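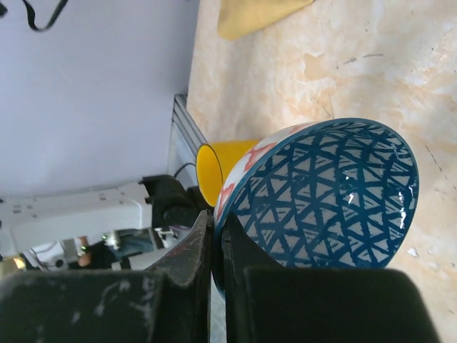 Bring back the office mug

Sat 22 April

Hurried one this week, sorry. Train in a bit.

Our floor went over to paper cups in February. Memo said hygiene. Then a second memo said cost. I asked which and got a smiley face from Facilities.

So. We get through 2,000 of the things a month – it's on the invoice, which somebody left on the printer. Before that we had a cupboard of odd mugs and a rota for washing them. The rota was rubbish, I'll admit. Two people did all of it and one of them was Saeed Rahimi, who left for Brover in the spring and has a proper kitchen now, lucky man.

But a mug is yours. You leave it on your desk and people know you're coming back. You can hold it properly. Tea tastes like tea. A paper cup goes soft at the seam if you take a phone call, and then you bin it and get another, and that's two cups for one drink I didn't even finnish.

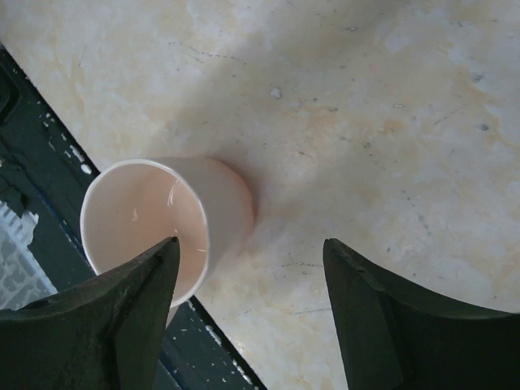

And don't tell me they get recycled. Ours go in the general waste with the sandwich boxes, because the special bin costs extra and no one signed for it. I've asked. Twice.

The usual answer is the dishwasher. Too dear, nowhere to put it, who empties it. Fine. The quote was 600 pounds fitted. We spent 500 on a banner for the Nazari open day and it was up for one afternoon. Don't get me started on the banner.

I'd settle for less. A drying rack, a bottle of washing-up liquid, a sponge that gets changed now and then. Wash your own. Anyone who won't can buy there own paper cups and carry them in from the shop.

Visitors, yes, keep a sleeve of paper for visitors. Big meetings as well, I suppose. Not for the rest of us, every day, four times a day.

My mug's still in the drawer, by the way. Blue, chipped handle. I'm bringing it out on Monday.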